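The Drawer by the Stove

A magazine feature on kitchen tools, inheritance and the town of Andham

When I moved to Andham, I rented two rooms above a bakery, and the kitchen came with almost everything: a stove, a table, four chairs that did not match. It did not come with a spoon. I remember this because I had already boiled the soup. I went down to the bakery with the pot in my hands, and the woman at the counter gave me a ladle without asking any question. I kept it for eleven years, which was not the agreement.

I have been thinking about this ladle since last winter, when I started to visit other people's kitchens for this article. I wanted to know what people keep in the drawer by the stove, and why it is so difficult to throw any of it away.
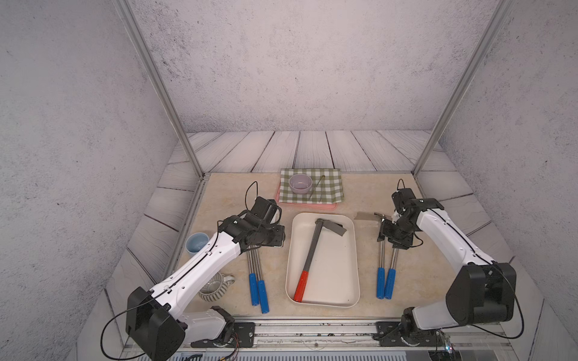
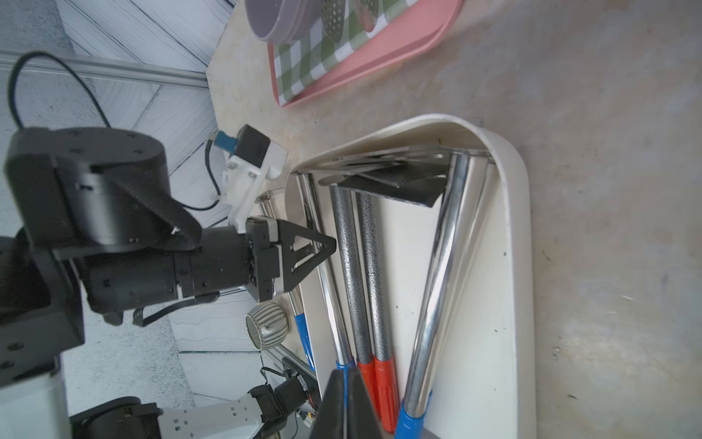

Second picture: long metal utensils in a white tray, two of them with red handles.

In the country where I grew up, the tools of the kitchen did not live in a drawer. They hung on a rail, in order of length, and a child could see from the door which one was missing. My grandmother had seven. I believed for a long time that every house had these same seven, the way every house had a door and a roof. Only at school, when I ate at the home of a friend, I learned that some families had five and some had so many that the rail bent.

In Andham the drawer is the rule. It is usually the one at the right side of the stove, it is usually too shallow, and it usually stops halfway because the handle of something has turned up inside. Everyone I visited knew the movement to free it. You put the hand flat into the gap, you push down, you shake. One man did this while he was telling me about his divorce and did not interrupt the sentence.

What is inside is another matter. I had expected that people would show me the good tools first, but most of them began with the strange ones. A fork with a bent tooth, for taking preserved plums out of a jar. A flat iron thing from an aunt, never identified, used every week to lift fish. A wooden spoon burned at one side to the shape of a half moon, because for forty years it had been left to rest on the same hot edge of the same pan. I asked its owner if she would ever replace it. She said that she had three new ones, and she opened another drawer to show me. They were still tied together with the paper band from the shop.

The shop was Prurar, on the square, which sold household goods until it closed. Many of the older tools in Andham come from there, and people speak about it as others speak about a school they attended. I was told about its wooden steps, the smell of oil and rope, the wall of small drawers behind the counter. The last printed catalog listed 497 articles for the kitchen. I have seen a copy. It gives a full page to things for eggs alone, and the drawings are so serious that one begins to feel one's own eggs have been neglected.

I read this catalog on the train to Traltby, where there is still a workshop that makes ladles, skimmers and long forks. It stands by the river, in a low brick building that was before that a laundry. The workers there were kind to me but busy, and they spoke over the noise, so I understood perhaps one half. A ladle starts as a flat round of steel. It is pressed into a bowl, trimmed, joined to its shaft and polished, and then somebody holds it up to the window and looks at it with one eye closed. This last part I liked the most. I asked what they look for. The answer was a shrug, and then: if it hangs wrong, you see it.

I tried. They gave me two ladles and told me that one was bad. I turned them, I closed one eye, I closed the other. I chose wrong, and everybody at the bench was very pleased.

On the first floor there is a cabinet with older pieces, 161 of them, each with a small paper label tied on with thread. The labels say what the tool is for, but some of the ink has faded, and so there are a few pieces about which the workshop itself is no longer sure. I spent most of an afternoon in front of this cabinet. There was a spoon with a hook at the back of the handle, so that it cannot slide into the pot. There was a skimmer with holes in the pattern of a star. There was a very long fork which the label called a "wedding fork," and I was told it was for the big roasting pans that were carried from house to house when there was a feast. It would not fit in any drawer I have seen in Andham.

The length of a handle, I learned, is a kind of history of the fire. When people cooked on an open hearth, they needed to stand back, and the handles were long. With the closed stove the cook could come nearer, and the handles became shorter. Then came the deep pots for boiling and canning, and the ladles became longer again, but only the ladles. So in one drawer you can have tools from different fires, lying side by side and blocking each other.

The handle material changed too, and on this subject people have strong opinions. Wood is warm in the hand but it dislikes the dishwasher. Plain steel lasts, but you can burn yourself if you leave it on the pot, and everyone has done so. Plastic melts if you are not attentive. In several kitchens I was shown a melted handle with something like pride. The owners could tell me the dish and who was at the table, and once even what was playing on the radio.

I should speak also about the problem of how to store these things, as it was the question I was asked most often in return. People believed that, having looked into so many drawers, I must have found the solution. I have not. I saw jars on the counter, which are practical and collect grease. I saw rails, like my grandmother's, and I was happy to see them, but the young couple who had one told me that they dust it more than they use it. I saw trays and dividers of all kinds. The trays are the best for long tools, in my opinion, on the condition that you lay the pieces flat and all in the same direction, and that you do not fill it to the top. Most people fill it to the top.

There is a housewares store in the new part of town, Tamuno, which now sells what Prurar used to sell and also many things it did not. I went there in January, in the week when the prices are reduced. It is large and bright, and nobody closes one eye. Still, I do not want to be unjust. I stood for a long time beside an elderly man who was choosing a spatula. He bent each one a little with his thumb. He put one back, went as far as the towels, returned and took it again. The care was the same care I had seen at the window in Traltby — it had only changed its place.

A ladle there costs less than a lunch. At the workshop it costs about as much as a pair of shoes, and there is a waiting list. They make 1000 in a year and do not wish to make more. I ordered one. When it arrived, it was wrapped in brown paper, and it was lighter than I had expected, and for several weeks I did not use it. I had become one of those people with the paper band.

In the end I took it downstairs. The bakery has changed owners, and the woman who lent me the first ladle has gone to live near the coast with her sister. The new owners did not know anything about it, naturally. I explained the story too long, as I do, while the customers waited behind me. They accepted the new ladle and asked if I wanted bread.

The old one is still upstairs. It has a dent from the time I dropped it on the steps, and the hook at its end has opened so that it hangs a little to the left. I keep it in the drawer at the right side of the stove. Yesterday it turned up again and I could not get to the can opener.

9 December 2018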